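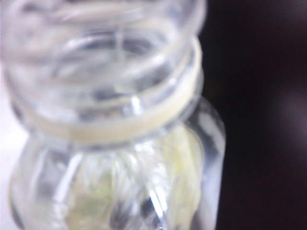 Session 14: bottle and cups, two arms, no help from us

Robotics Project > Nwankwo table > Notebook > Session 14

Entries Parts Calibration People Search

Last updated: February 21, 2019

Present: Omolara Balogun, Lawal Adebisi, Vendula Vávra, me (Ibrahim Oyelaran) writing. Funmilayo Amadi read this afterward and left comments, which I've put in where they belong.

Plan from last time was to run the desk-clearing task with the model Lawal trained on all 374 demonstrations. I said then that I didn't expect more demonstrations to fix it, and I still don't. Writing that down first so I can't pretend later that I kept an open mind.

Setup. Arms named as before, Buddale on the left mount, Irnholm on the right. Wrist views only, overhead view not fed to the model. White desk. Clear plastic bottle with the cap off, the gray dimpled cup, the yellow cup. Keyboard and mouse stay on the desk during runs because the demonstrations had them there. I would like to do a set without them at some point. Lawal thinks it would be unfair to the model. I think that says something about the model.

Bottle

Went through the wrist views before starting, and the close-up of the bottle neck bothers me. At that distance you get bright streaks down the clear body and a soft smear where the threads should be. The one thing with a usable shape is the cream ring under the threads. If I had to guess what the network has latched onto, it would be the ring. I have no evidence for this yet. It's a guess, and Vendula is right that I have a habit of guessing in the same direction every time.

Test that would settle it: same bottle, ring cut off. Second test: put the ring on something that isn't a bottle and see whether the arm goes for it. Omolara wants to do the second one first because it's funnier. Fine by me, but do both, and write down what we expect before each run.

Also on the to-do list: refocus the wrist lens or back the approach off a little before closing. At the moment the arm gets nearest to the object exactly when its own picture gets worst. The Bandard club does the last bit of the approach blind, on purpose, and they claim it makes no difference. I'd like to see their numbers. So far I've seen one video with music on it.

Runs

We did 13 attempts in all. Scoring rule agreed before the first one: the object has to leave the desk, stay in the gripper, and be set down upright in the tray. Nobody touches anything. Four passed.

Lawal's count was higher because he wanted to include the ones where the cup reached the tray and fell over. Those aren't passes. We agreed the rule for a reason and the reason was precisely this conversation, which we also had last time.

Things I noted while they were running:

- Starts are slow. Both arms hang above the desk and twitch before either commits. Omolara calls it thinking. I'd call it two plans that disagree and get averaged.
- The gray cup is a problem. Transparent, mottled all over, and its edge disappears against its own shadow. On several attempts the fingers closed short of it.
- The yellow cup is easy. Everything we have ever built has been good at the yellow cup. I don't think we should count it as an achievement of this model in particular. The old color-threshold script could find it.
- Once an arm has hold of something it moves much faster than it did in the demonstrations. Vendula suspects the playback rate is set wrong. Check that before anyone blames the training. 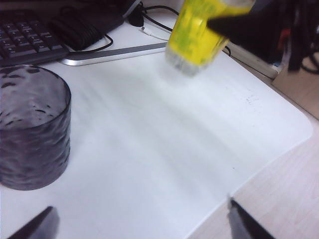 Vendula thinks I'm being unfair about the yellow cup, and that finding it and getting a grip on it are separate problems. The old script found it every time and then knocked it over, she says, so a clean lift ought to count for something. Lawal agreed with her at some length.

All right. Partly conceded. The script never had a decent grasp. But then the comparison we need is script for finding, new model for grasping, and we haven't run that. Until we do, I don't see how the report can say the learned policy is better. It can say the learned policy is different and took most of the term.

The other claim in the draft report I want taken out, or at least toned down, is "the arms coordinate." While one arm was carrying, the other mostly sat with its fingers open over bare desk. Staying out of the way is good manners, and it may be learned, but it may equally be that the idle arm had nothing in view it recognized. To tell those apart you'd put an object under the idle arm that it knows how to pick up, and see whether it waits. Half an hour's work. Please can someone other than me set it up, as I'm clearly going to be looking for it to fail.

Funmilayo's comments

She asks whether the demonstrations were all recorded by the same person. Mostly Lawal, yes. She points out that he's left-handed and nearly always starts from the same end of the desk, so the arms may have learned Lawal's habits along with the task. I hadn't thought of this and it's a better objection than any of mine.

She also wants cable routing looked at before the next session. Agreed. The tangle behind the desk is bad, and the loose leads on the desktop are within reach of both arms.

Next time

Ring tests, both, predictions written first (Omolara)
Playback rate (Vendula)
Script plus new grasp, same scoring rule (Lawal, me)
Idle arm test (not me)
Cables (everyone, before power goes on)
Get some demonstrations from somebody right-handed — Funmilayo has offered

The poster for the Irnholm open day — yes, same name as the arm, no, we're not changing either — still has "fully autonomous desk clearing" across the top. I asked for "attempts at." Overruled for now. I'll bring it up again when the ring results are in.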